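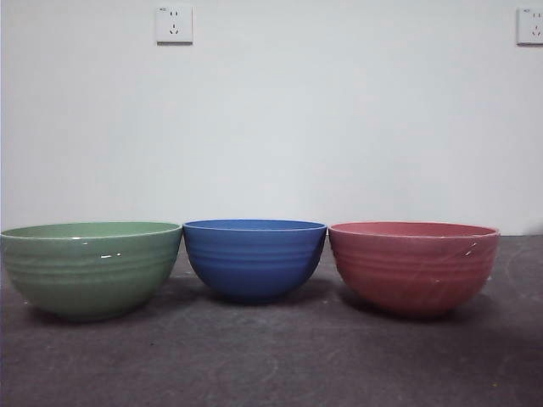 Ridged ceramic bowls in green, blue and red.

Soup Supper is going porch-side this winter, and there's a new pot on the list

January 2021

I've been going to the Garo soup supper for so many winters that I can tell you which chair in the grange hall wobbles (second row, by the radiator, don't sit in it with anything hot). So when I heard the hall was staying closed this season, I'll admit I moped for a good two days. Then Saoirse Moriarty called me up and told me the supper is going ahead anyway, only we're all going to be eating it at home, and I cheered up right away!

For anyone new to town, the supper works like this in a regular year. You pay at the door, you pick a bowl off the long table, you fill it with whatever soup you like, and you take the bowl home with you at the end. The money goes to the Ivumard Pantry, the food shelf on Mill Street, and it pays for the fresh stuff that doesn't get donated much, like eggs and milk and greens. Last time around we raised enough to keep the dairy cooler full until summer.

This year you order ahead and drive by. Saoirse has split the route into two loops, one for the river side and one for the hill, and the soup comes in quart jars with the lids taped down. You put a cooler or a box on your porch with your name on it. Somebody sets the jar in, knocks, and steps back. If you live out past the Tarigan bridge you'll need to come in and pick up from the hall parking lot, and I'm sorry about that, I know it's a haul, but the road out there has been a mess since the October washout and the drivers aren't keen on it after dark.

There are 200 orders and that's the limit. I asked if they could stretch it a little and Saoirse laughed at me, pretty kindly, and said the stove in the hall kitchen has four working burners and she has two working knees. So 200 it is. Last I heard the hill loop was filling faster than the river loop, which surprised me, but people up there do like their soup.

Now the menu, which is what you're really here for. Split pea is back, with ham and without. The chicken and rice is back. The corn chowder that caused all the fuss a few years ago (you know who you are, and yes, there was too much pepper) has been toned down and I'm told it's very good. And there's a new one, a white bean soup with kale and lemon that I got to try from a jar in the hall parking lot with a plastic spoon, in my car, with the heater going. I finished the whole thing. I was supposed to be saving half for my husband, so please don't mention it to him.

Bread is a separate order. Irnix Bakery is doing a round loaf and a pan of soft rolls, and you tick the box on the form for whichever one you want. Get the rolls if you've got kids in the house. The round loaf has a serious crust on it and my youngest treats it like a dare.

A few of you have written in to ask about the history, so let me do that quickly. The first supper anyone wrote down was held in the old meeting house, which went up in 1813 and still has that terrible draft along the north wall. It was a plain church supper back then, beans mostly. It wandered around between buildings for a long time and stopped altogether for a stretch, and then it got going again in 2000 in the grange hall, with the take-home bowl added in. I still have my bowl from that first year back. It's brown, it has a chip in the lip, and I eat my oatmeal out of it, and I'd be really upset if anything happened to it.

I did ask whether they'd thought about skipping this year and coming back strong next winter. Saoirse said they'd talked it over and it wasn't a long talk. The pantry has been busier than she's ever seen it, with lots of first-time visitors, and a good number of them are people who used to be on the other side of the soup table. "I'd sooner hand somebody a jar on a cold porch than tell them to wait a year," she told me. I wrote that down on the back of my grocery list and then nearly threw it out.

To order, call the grange hall and leave a message with your name, your street, which soup, and how many jars. Speak slowly, please! Half the messages last week sounded like they were left from inside a washing machine. You can also drop a paper form in the slot at the pantry or at the bakery counter. Pay with a check in an envelope when you drop off the form, or leave it taped inside the lid of your porch cooler. If money is tight, write "supper" on the form where the price goes and that's the end of it, you'll get your jar like everyone else.

Please wash the jars and send them back. They go in the crate outside the hall's side door, lids off, and no, they can't take your old pickle jars (the lids don't match and it drives the kitchen crazy). If you've got spare quart canning jars with good rims, those they would love to have.

They could also use a couple more drivers for the river loop. You need a car that starts in the cold and a decent flashlight, and it takes up most of an evening. I drove it for the practice run and got lost twice on a street I used to live on, so don't be shy about it. You get a free jar for your trouble and I would hold out for the white bean.

I'm going to miss the hall, though. I like the noise, and the coats piled up on the piano, and the way the windows steam over until somebody's kid draws a horse in it. My plan is to call my sister once our jars come and put her on speaker in the middle of the table, and we'll complain about the pepper together like always. The order line is open now, and you'll want the river loop to pick up before six if you've got little ones eating with you.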